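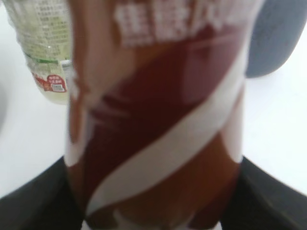 **Minutes — Equipment Review Meeting**
8 January 2018, upstairs meeting room, Urnlow depot

Present: operations (chair), packing floor, maintenance, purchasing, health and safety. Apologies from the night shift lead, who sent written notes.

**1. Minutes of the last meeting**

Accepted with one correction. The quote for the new stretch wrapper was for supply only and didn't include installation.

**2. Grukley bottle handling kit — trial to date**

Operations went over the offer again for those who missed the last meeting. Grukley is offering a small arm, a two-finger gripper, a wrist camera and the software on a 60-day trial. After that we either buy, lease or send it back at their cost. The kit is meant for mixed drink orders, where a person now takes single bottles off the bench and puts them into cartons.

The packing floor reported on the first part of the trial. The gripper takes plastic bottles low on the body, one finger on each side, and holds them upright. The crew would sooner have it grip higher up, as they do by hand. Grukley's answer is that the low grip keeps the fingers off the necks and caps, which vary most between suppliers. Packing accepts this for the smaller bottles but wants to see it on the tall ones before agreeing.

Wrapped labels were discussed at length. Packing is worried that the flat faces of the fingers will scuff printed wraps over time, and one customer, Yakubu, has sent cartons back in the past over marked labels. Softer finger pads are listed as an extra in the Grukley price sheet. Purchasing thought they should be part of the base price and will say so.

Maintenance raised the camera. With a bottle in the gripper, the bottle fills most of the view and its print is too blurred to read. Anything behind it is partly hidden. If we want the system to check labels, the check has to be done before the pick or at a separate station. Grukley has not claimed otherwise, but the brochure could be read that way and we should get it in writing.

The night shift notes asked whether clear bottles are being tried as well as coloured ones. They are. Packing will log the two types separately from now on, as the present sheet lumps them together.

Action: packing to run 600 picks on the tall bottles and record drops, tilts and marked labels.
Action: purchasing to ask Grukley for the softer pads at no charge for the rest of the trial.
Action: maintenance to write to Grukley about label checking.

**3. Service plan**

Two levels are offered. The basic plan gives phone support in business hours and 2 visits a year. The full plan gives 4 visits and a loan gripper while ours is away for repair. Maintenance favours the basic plan, provided we keep a spare set of fingers on the shelf. The chair asked whether our own fitters could change fingers without voiding the warranty. The contract is silent on this. Held over until there is an answer.

**4. Safety**

The risk assessment for the trial bench is done and signed. Health and safety wants the stop button moved to the aisle side, and floor tape put down before the next run. Staff are reminded not to reach across the bench to straighten a bottle — use the pause control first.

Action: maintenance to move the button and lay the tape.

**5. Other suppliers**

Hinedness has written offering a suction unit for the same job. Purchasing has asked for a price but no demonstration has been booked. It was agreed to finish with Grukley first, as there isn't bench space for both.

**6. Other business**

The carton erector is jamming again on the small size. Maintenance suspects the last batch of board and will put some of the old stock through to compare.

Parking at the rear gate: delivery drivers are still blocking the ramp. A sign is on order.

**7. Next meeting**

Early March, same room, once the tall bottle results are in. Packing to circulate the log beforehand.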